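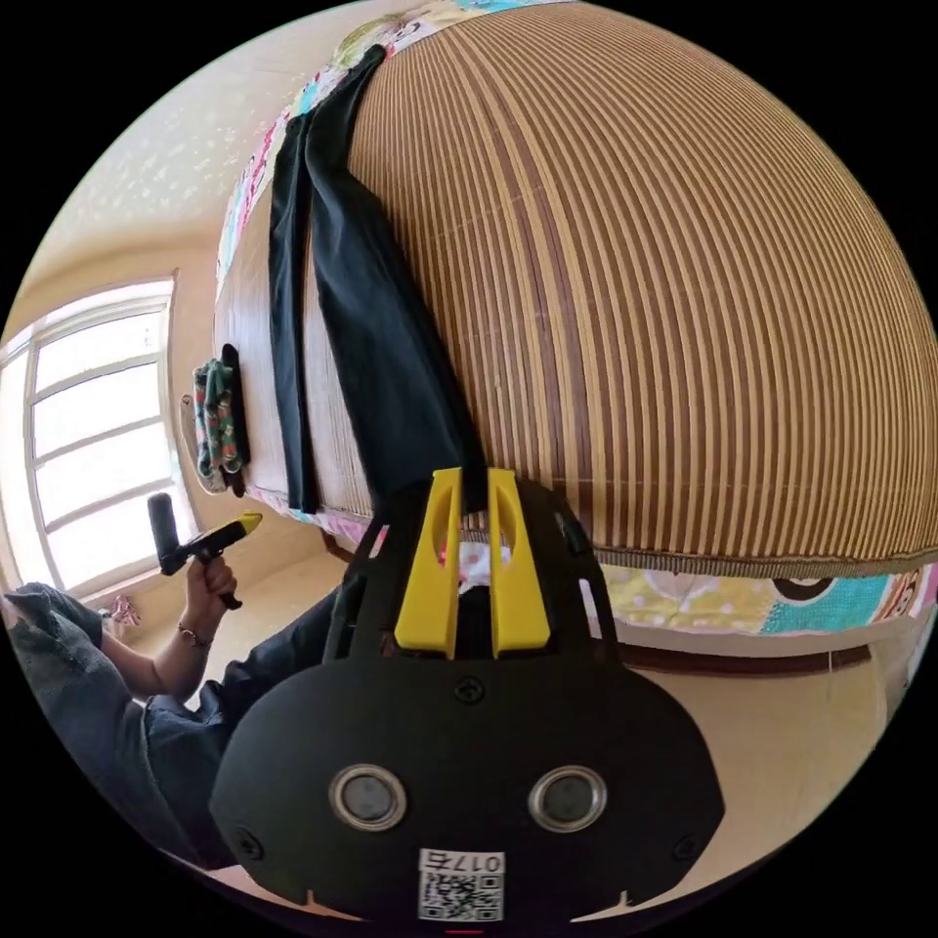
4.2 The bed as a folding surface

Much of the literature on domestic laundry treats the bed as a place where clean clothes wait. In this view, first set out at length in the Zoltimberg household survey and repeated since with little scrutiny, clothes come off the line, are dropped on the nearest bed, and are folded there for want of a proper table. The survey reports 2,796 folding episodes, of which the larger share took place on beds, and concludes that beds are "surfaces of convenience." We are not persuaded. The survey's coding sheet had one box for "bed" and no box for what was on the bed, and it is hard to see how convenience could be read off such a record. A bare mattress, a doona and a firm mat are very different things to fold on. Anyone who has tried to get a straight crease into a pair of trousers on a feather doona will know this without a survey.

Our own material is much smaller and we make no claim that it is representative. It consists of 19 visits to homes in Itham and Leckie, each lasting as long as it took the householder to put away one load of washing. Visits were made by the second author, Chia-hao Ng, who took part in the folding when asked to. Householders were told we were interested in clothes. They were not told we were interested in bedding, and nobody was asked to make or strip a bed beforehand.

What struck us first was how often the bed was dressed for the climate and how seldom earlier writers had noticed. Sleeping mats of bamboo, reed or rush are usually discussed under the heading of summer bedding, if at all. The Wondton group gives them a single paragraph and describes them as "displaced by air conditioning," a claim for which it offers sales figures from one retailer. Sales figures tell us what is bought new. A mat that has been in a family for years, rolled up behind a wardrobe each winter, does not appear in them. We would also question whether "displaced" is the right word in houses where the air conditioner is in the lounge and the beds are down the hall.
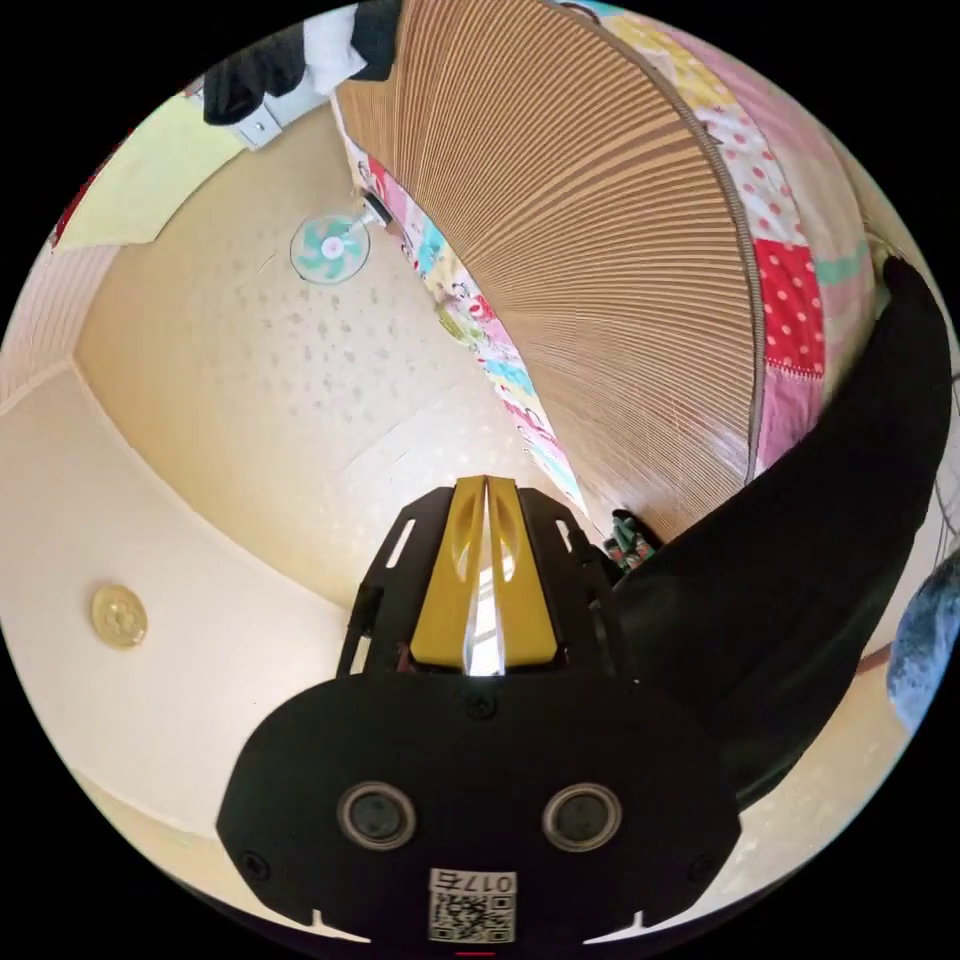

Figure 2. Slatted wooden panel and patchwork-patterned bedding in a room used for folding.

Mats and the bedding around them are rarely chosen as a set, and we are wary of analyses that treat a bed as a single designed object. The layers tend to come into a house at different times and for different people. In the room in Figure 2 the slatted surface is a plain tan-brown with a dark beaded or ribbed border, while the quilted fabric next to it is made up of pink, pale blue, mint green and light yellow patches, with red and white polka dots among them. A reader inclined to see symbolism here might contrast a sober working surface with a cheerful sleeping one. We think that goes well past the evidence. Householders who were asked why they had put one thing on top of another mostly said that it was cooler, or that it was what came to hand, and we see no reason to look behind those answers.

The more practical question is whether a slatted mat changes the folding. Here we can say a little. Trousers and other long garments were generally laid out at full length before the first fold, leg over leg, with the hand run down the seam. On a mat this could be done in one pass. On a soft cover it tended to be done twice, the first pass having pushed the cover into ridges. Small items showed no difference that we could detect. Several people picked up shirts and folded them against the chest wherever they happened to be standing, and for them the surface hardly mattered until the stack was put down.

Against this it will be said that people who own a mat may simply be more careful folders. That is possible, and our visits cannot rule it out. We note only that the same objection applies with greater force to the Zoltimberg figures, where the surface was not recorded at all. It has also been put to us, by a reader of an earlier draft, that slats catch on knitwear and that mats must therefore be a poor surface for some loads. Two householders did mention snagging, both with reference to old mats whose binding had come away. We did not see it happen.

A further difficulty is the length of the observation. Published accounts lean heavily on the finished stack, which is easy to photograph and to count, and pass quickly over the time in which garments are simply lying about on the bed, half dealt with. The Leckie diaries, with their 200 entries, are better in this respect, although entries written in the evening have a suspicious tidiness. Hardly any of them mention a garment being folded, found wanting and shaken out again. In our visits this was common, and it was a good deal more common with trousers than with towels.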